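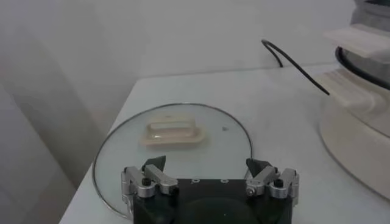 Helju Raudsepp wrote in to say that a simmering time copied from a recipe is a wish and should never be averaged with other wishes. I agree with most of that, and I would ask anyone downloading the Muvard simmering times to read it twice before they draw a chart.

Muvard simmering times: read me

What is in the folder

One table of 3,531 rows, plain comma-separated text. Each row is one stated cooking time for one dish, taken from a printed or typed recipe. A second table holds the 2,276 rows I was willing to keep after checking. Start with the second one. The first is there so you can see what I threw out and argue with me.

There are six columns:

dish - the name as printed, spelling mistakes and all
main - the main ingredient, my own choice where the recipe is vague
minutes_low - the shorter time given
minutes_high - the longer time, or the same figure again if only one was given
lid - on, off, ajar, or unsaid
source - flerinov, tiongson or gulletti

Where it comes from

Flerinov is a run of household leaflets, mostly stews and pulses. Tiongson is a typed collection with handwritten changes in the margins. Where the margin disagrees with the typing I took the margin, on the grounds that somebody had a reason to pick up a pen. You may think that is wishful. Gulletti is a set of cards, and it is the weakest of the lot. The same bean soup turns up on card after card under different names with the same time, which tells me that somebody copied and tells me nothing about beans.

I typed the rows myself. A second pass was done on the Tiongson rows only, so expect more slips in the other two.

What the times do not tell you

They do not tell you how long anything takes. They tell you what a writer was prepared to put on paper. Look at how the minutes pile up on round figures and ask yourself whether lentils know what a quarter of an hour is.

No source gives the width of the pan, and hardly any give the amount of water in a form you could use. "Enough to cover" is recorded nowhere in the table, as I could not think of an honest way to record it. Height above sea level, hardness of the water and age of the pulses are all missing as well. Old chickpeas can make nonsense of any figure in here.

Then there is the heat. "Gentle", "low", "a bare simmer" and "just moving" may all be the same thing, or may not. I had a heat column in an early version and took it out. It looked tidy and meant very little.

The lid column

This is the one people ask for, usually with a claim already in mind. The claim is that covered dishes cook faster and the table ought to show it. It can't. Writers say "cover" for dishes that take a long time anyway, so a simple comparison will make the lid look as if it slows things down. It does no such thing. Long-cooked dishes get lids, and that is all the numbers are picking up.

Unsaid is also a real value. Please don't fill it in with off. Plenty of writers took a lid for granted and plenty never thought of it, and I can't tell them apart from the page.

Rows I dropped

A row went out if it had no time at all, if the time was for the oven, if it was a plain repeat within one source, or if I could not read it. I have been softer on repeats than I should have been - a dish with one word changed in its title stayed in. Five rows give a longer time that is shorter than the short one. They are printed that way and I have left them in the first table.

Sensible uses

Looking at how recipe writers use round numbers. Checking wording against stated time within one source. Practising cleaning on something messy that does no harm.

Less sensible uses

Setting a kitchen timer. Working out fuel bills. Any sentence starting "data shows that you should cover". And please don't use it to decide whether kidney beans are safe to eat; follow proper food safety advice for those.

Corrections

Send the row as it stands, the row as you think it should be, and which source it came from. Messages saying that your own soup takes longer are believed but will not be added.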